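How I fold and store jumpers so the moths leave them alone

I lost two good jumpers in January, one of them a grey lambswool thing my friend Sarmīte Org knitted for me, and I was so cross with myself that I went and learned how to do this properly. So if you've pulled something out of the cupboard and found a neat little hole under the arm, come in, sit down, you're among friends.

First job: wash everything before it goes away. Yes, even the one you only wore to the shops. Clothes moths (well, their grubs) love wool with a bit of sweat or soup on it, and you can't always see the mark. I do mine by hand in the bathroom basin, cool water, a small squirt of wool wash, and I leave each one to soak while I have a cup of tea. Don't rub and don't wring. Press the water out with flat hands, roll the jumper up in an old towel, kneel on the towel (very satisfying), then lay it flat somewhere out of the sun.

It has to be properly dry before you fold it. Check the cuffs and the thick bit at the bottom, they always take longest. I give mine an extra night on the rack even when I'm sure.

While they're drying, see to the drawers. Take them right out if you can and hoover the corners, the runners and the space in the chest behind them, which in my case had two hairgrips and a train ticket in it. Wipe round with a barely damp cloth and leave them open until the wood has dried. I used to line mine with scented paper but I've given it up – it curled at the edges and all the fluff went underneath. 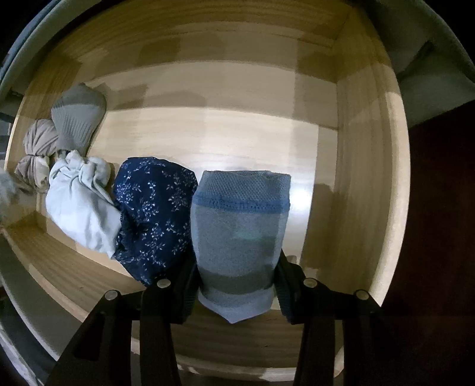 Now the folding. Lay the jumper face down and smooth it out. Bring one side in to the middle, sleeve and all, then fold the sleeve back down so it runs straight along the body. Same on the other side. You should have a long strip. Fold the bottom up by a third, then again, and turn it over. Chunky ones I only fold in half or they spring open and sulk.

Stand the thinner ones up on their ends, like books, so you can see them all. I get 8 in a drawer that way and I can find the navy one without tipping everything out! Heavy knits lie flat at the bottom of the wardrobe. Please don't hang them, the shoulders go into points and they never quite come back.

If you've already had moths, use the freezer. Put each clean, dry jumper in a bag, squeeze out the air, tie it up and leave it in there for two weeks. Farzad Karimi from my Wumbridge sewing evening does his in batches, with the peas moved over to his mum's. Let the bag come back to room temperature before you open it, or you'll get damp wool and have to start again.

Lavender and cedar do smell lovely and I've got both, but I wouldn't trust them on their own. What has made a difference here is getting everything out every few weeks, giving it a good shake by the window and hoovering the drawers again. Put it on the calendar or you'll forget, I certainly do.

Next time I'll do darning, because I've still got that grey lambswool one and Sarmīte has been asking after it.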